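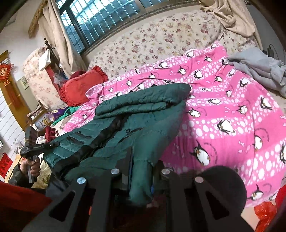
Droka is a laundry and mending service for coats, blankets and bedding. We started in Iltance with 2 machines and a folding table, and moved to Sarpong Road when we ran out of shelf space.

Winter jackets make up most of our September work. We check the zips and pockets, wash, dry slowly and fold by hand — quilted ones are never vacuum packed.

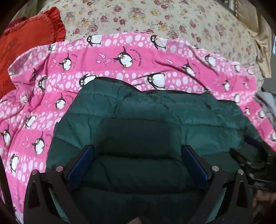

## Where to find us

The counter is at 26 Sarpong Road, next to the Plilureck bus stop. Bring blankets in by Friday if you need them for the weekend.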